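4. Simulation stage

Before any parts for the Atau arm were cut in the shared workshop, the group modelled the grasping task in Wisosine. The test object was a two-by-three studded brick, to be held between two opposing finger pads. A total of 500 trials was run with the original grip width, and a further 514 after the pads were revised.

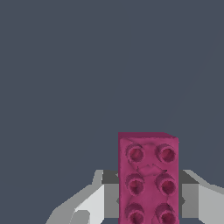
Gorari, in a written comment on the draft, asked whether friction values from the simulator would carry over to printed fingers, and recommended that they be measured at the bench. The group accepted this. Bench measurements are scheduled for March and will be reported in Section 6.

Approach height was treated as a separate variable. The arm was kept vertical and the fingers open until the descent command was issued.

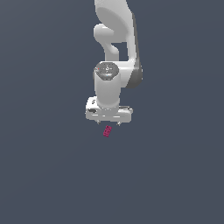 Figure 2. Arm above the brick, fingers open (simulation).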